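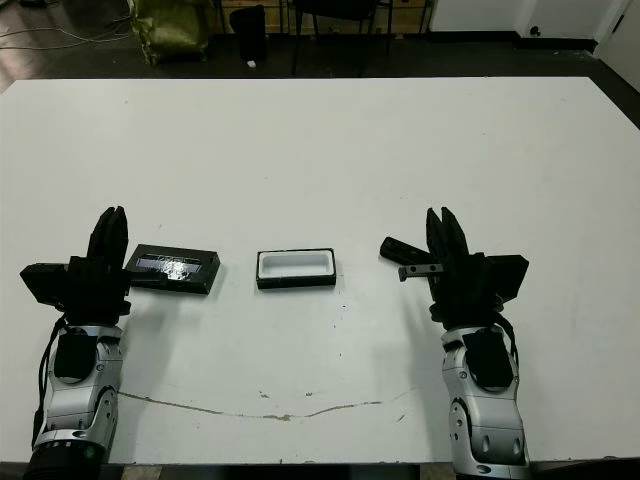

About Trulberg

Trulberg records examples of everyday handwork for robots to learn from. Our customers build the learning systems. We supply the demonstrations: a person guides two robot arms through a task at a table, and the cameras, joint positions and finger positions are saved together as one episode.

We started as a small service for Rinaldi, a packaging equipment maker that needed a robot to close boxes without crushing them. Writing the motions by hand had taken a long time and broke down whenever the box changed. The first set we delivered had 500 episodes of one task. Rinaldi asked for a second set with different boxes, and we have been doing this kind of work since.

What we do

Most of our tasks are small and take place within arm's reach. Lids go on boxes, parts go into trays, cloths get folded, plugs go into sockets. A task usually calls for both hands, with one holding while the other presses, turns or slides. Our current list has 56 tasks, and each one has a written sheet that says where the objects start, what counts as finished and when an attempt should be thrown out.

The starting positions change between episodes. A lid may begin to the left of its box, at an angle, or farther away than is comfortable. A system trained on objects that always start in the same spot tends to fail when they are moved, so operators follow a placement plan that covers the part of the table both arms can reach.

We keep failed attempts if the operator recovers and finishes the task. A lid that slips and is picked up again is useful to most customers. These episodes are marked so they can be left out of a training run if a customer doesn't want them.

How a session runs

Each station has 2 arms with multi-fingered hands. An operator works for 45 minutes and then takes a break of 15 minutes away from the station. Guiding the arms is tiring, and tired operators produce jerky motion that has to be cut later.

Before the first episode, the operator checks that the hands open and close fully and that both arms return to their rest position. The objects are then set out according to the sheet. Every episode starts from rest and ends at rest.

Recordings are reviewed by a second person, never by the operator who made them. The reviewer looks for dropped frames, hidden objects and finger contact that doesn't match the video. Accepted episodes are labeled with the task, the objects used and the result.

Our tools

We record and review in Cinness, software we wrote for our own stations and now license to other groups. It plays back all the camera views next to the arm data, and it lets a reviewer mark the moment of each grasp and release. Files can be exported in the common formats used for robot training.

Jonolico is our shared collection of tabletop tasks. Customers who don't need their own objects can begin with it and add custom sessions later. New tasks are added every October.

Working with us

For a custom project, send us the objects or tell us what to buy, along with a short note on what the robot should be able to do at the end. We record a small trial set first and go over it with you before the full run begins. Customers are welcome to visit and try a station.

We also hire operators through the year. No robotics background is needed. Training is paid and is done at the station, starting with single-arm tasks and moving to two-handed ones. Open positions are listed on the Jobs page.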